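Sprechnotizen – Sternfreunde-Abend, Mittwoch, Vortrag »Warum der Mond mal riesig ist und mal nicht«

Vor dem Start

Wasser hinstellen, Uhr ablegen, Handy aus. Licht im Saal erst runter, wenn alle sitzen, letztes Mal ist Wyn über das Kabel gestolpert.
Während die Leute reinkommen, einfach begrüßen. 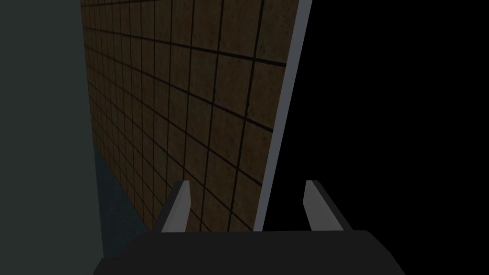
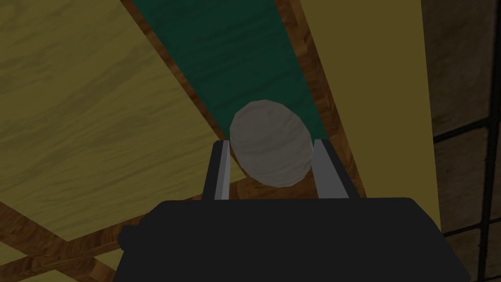
1. Einstieg (6 Minuten, nicht länger!)

Guten Abend zusammen, schön, dass ihr da seid, trotz Nieselregen. Ich fange mit einer Geschichte an, die mir ein bisschen peinlich ist. Im Oktober war ich mit Zübeyde Tokgöz auf dem Hügel hinter Plorkcombe, wir wollten eigentlich Saturn anschauen. Und dann kommt dieser Mond hoch, orange, dick, direkt über den Bäumen, und ich rufe: »So groß war der noch nie!« Zübeyde sagt gar nichts, hält den Arm aus und legt den kleinen Finger drüber. Mond weg. Komplett weg. Zwei Stunden später steht er hoch am Himmel, sieht aus wie eine Erbse, und sie macht es noch mal. Wieder weg, genau so.

Frage ans Publikum: Wer hat das schon mal probiert? (Hände abwarten, wirklich abwarten, ich rede da immer zu schnell weiter.)

Alle mal den Arm ausstrecken. Der kleine Finger deckt bei den meisten von uns rund ein Grad ab, der Mond kommt auf ein halbes. Er passt also zweimal dahinter. Das glaubt einem keiner, bevor er es draußen gemacht hat.

2. Was es nicht ist

Der Klassiker: Die Luft vergrößert wie eine Lupe. Das habe ich selbst jahrelang erzählt, auch hier in diesem Raum, ich entschuldige mich hiermit förmlich. Die Lufthülle drückt den Mond am Horizont sogar ein wenig platt, weil der untere Rand stärker angehoben wird als der obere. Breiter wird er davon kein bisschen. Die Farbe kommt natürlich von der Luft, der lange Weg streut das Blau raus und übrig bleibt das schöne Orange.

Zweiter Klassiker: Er ist am Horizont näher. Leider umgekehrt! Steht er hoch über uns, sind wir ihm bis zu einem Erdradius näher als beim Aufgang. Hier die Skizze an die Tafel malen, Erde als Kreis, Strichmännchen oben drauf, Mond einmal seitlich, einmal oben. Bitte diesmal groß genug, Efa Ifans saß in der letzten Reihe und hat nur Kringel gesehen.

3. Also der Kopf

Jetzt kommt der Teil, den ich am liebsten mag. Die Größe im Auge bleibt gleich, die Größe im Kopf nicht. Am Horizont stehen Häuser, Bäume, ein Kirchturm, und das Gehirn denkt: Das Ding ist hinter all dem, also weit weg, also muss es riesig sein. Oben fehlt der Vergleich. Dazu kommt, dass wir uns den Himmel eher wie eine flache Schüssel vorstellen, oben nah, am Rand fern.

Ehrlich dazusagen: Ganz geklärt ist das nicht. Es gibt mehrere Erklärungen, und bei jeder findet jemand ein Gegenbeispiel. Ming-te Chow wird hier sicher dazwischenrufen, dass Piloten den Effekt auch kennen, ganz ohne Bäume. Stimmt, Ming-te, danke.

Trick für zu Hause: durch eine Papierrolle schauen, dann ist die Landschaft weg und der Mond schrumpft bei vielen sofort. Wer sich traut, bückt sich und schaut zwischen den eigenen Beinen durch. (Nicht vorführen. Rücken.)

4. Und der Supermond?

Den gibt es schon, die Bahn ist ja eine Ellipse. Im Vergleich zum fernsten Vollmond macht das im Durchmesser bis zu 14 Prozent aus. Klingt viel, aber ohne die zwei Monde nebeneinander sieht man es kaum. Orlando Salazar hat bei uns einmal ein Jahr lang jeden Vollmond mit derselben Kamera und 500 Millimetern Brennweite aufgenommen, die Abzüge gebe ich rum. Bitte an den Rändern anfassen, es sind seine Originale!

Falls jemand nach den Tagen fragt: Von Erdnähe zu Erdnähe vergehen gut 27 Tage, von Vollmond zu Vollmond gut 29. Deshalb wandert das gegeneinander und es fällt nur manchmal zusammen.

5. Schluss und Fragen

Papierrollen liegen hinten auf dem Tisch, nehmt euch eine mit. Beim nächsten Aufgang erst gucken, dann Finger drüber, dann Rolle, und mir erzählen, was ihr gesehen habt – auch wenn es bei euch nicht klappt, das interessiert mich fast mehr.

Wenn noch Zeit ist: Sonne und Sternbilder. Orion wirkt beim Aufgang genauso aufgeblasen, gleicher Effekt. Bei der Sonne NICHT ausprobieren lassen, laut und deutlich sagen.

Danach Licht an, Wyn Jarman macht die Ansage zum Teleskopabend. Abzüge wieder einsammeln.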